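Nastero Hand-Held Gripper Kit
Sold by Plomness, the small-parts shop for home builders and shared workshops

Price: $122, pads included
Current batch: 40 kits
Page updated 4 Aug 2021

The Nastero is a two-finger gripper that you hold and work yourself. You carry it to wherever the job is, pick things up with it, put them down again, and find out what a pair of robot fingers can and can't manage long before you have an arm to bolt them to. It began as a kitchen-table project and it still goes together on one. If you've been wanting to build an arm at home and keep putting it off because the whole thing looks so enormous, this is a very friendly place to begin – you get a finished tool out of it in a weekend, and every hour you spend with it teaches you something you'll want to know later on.

I'm Selina Eberhard, and I pack every one of these kits myself, so if a screw is missing you know exactly who to write to.

What comes in the box

Center plate, grooved, dark gray
Left and right pivot housings, matte black
Two finger arms, black
Two fingertip pads with textured blue faces, on black backs
Large pivot discs and small pivot caps, silver colored
Handle halves and trigger
Return spring, plus one spare
Bag of screws and washers
Printed build guide, large type

You'll need to bring a small Phillips screwdriver, a 2 mm hex key, a dab of light grease and a clear bit of table. No soldering, no glue. People do ask about glue! Please keep it away from the pivots, even the gentle kind.

Putting it together

Most people take an evening for the plate and housings and another for the arms and trigger. Fit the housings first and leave their screws a quarter turn slack until both arms are on, then close the fingers gently by hand and snug everything up evenly, going back and forth from one side to the other. If one finger swings freely and the other drags, back off the large disc on the slow side a touch and try again. I've had long letters about dragging fingers and very nearly all of them came down to that one disc being too tight.

The pads slide onto the arm ends and take one screw each. They are the same part left and right, so you can't mix them up. Run them in on something dull and forgiving, a rolled-up sock for instance, before you move on to anything you'd mind denting.

First jobs to try

My favorite first job is packing snacks. Set out a few bags of chips and other crinkly things, stand an open carton behind them, and see how many you can lift in without using your other hand. It sounds like a party game (and it has been one at our place), but a puffed-up bag is a surprisingly honest test. Squeeze too hard and it crackles and slips away, squeeze too softly and it slides down the pads, and the slick printed film gives you much less to hold than you'd expect. Stay close to the middle of the bag to start with, then try taking it by the crimped edge, which is a different skill altogether.
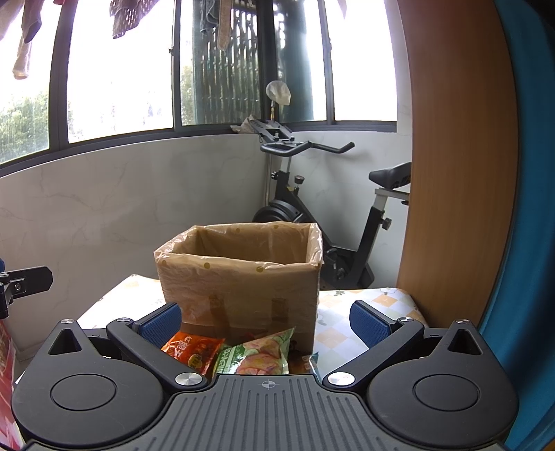

Once you're comfortable with bags, go on to small boxes, rolled towels, plastic cups and the odd piece of fruit. I'd leave anything made of glass for another month. For a bit of structure, do the same pick ten times from the left side and ten from the right and jot down where you fumbled – those notes are worth keeping if you go on to build a powered version.

Going further

The grooved plate is there for your own additions. Members of the Nelthorpe shared workshop have been running a build night with these kits since April, and their add-ons are a delight to see: a wrist strap, a longer trigger for small hands, a motor mount still on its third try. If you want to add a motor, the Adams drive bracket fits the same handle screws and is sold separately on its own page. It does need a little filing at the back corner, so have a look at the notes there before ordering.

Details

Weight, assembled, without add-ons: 200 g
Widest opening between pads: 100 mm
Color: black with dark gray plate and blue pads
Replacement pads: sold in pairs
Suitable for ages 12 and up, with an adult nearby for the spring

Care

Wipe the pads with a damp cloth when they get dusty or greasy (chip crumbs are the worst for this) and let them dry before you use them again. Put a very small amount of grease on the pivots every couple of months. Don't leave the kit in a hot car, as the housings can warp a little and then the arms won't line up.

Shipping and returns

Orders go out on Mondays and Thursdays in a padded carton. Unbuilt kits can come back within 30 days for a full refund, and if you've built yours and aren't happy with it, write to me anyway and we'll work out what's wrong. Workshops ordering five or more kits get the spare pads free; just put the name of your workshop in the order notes.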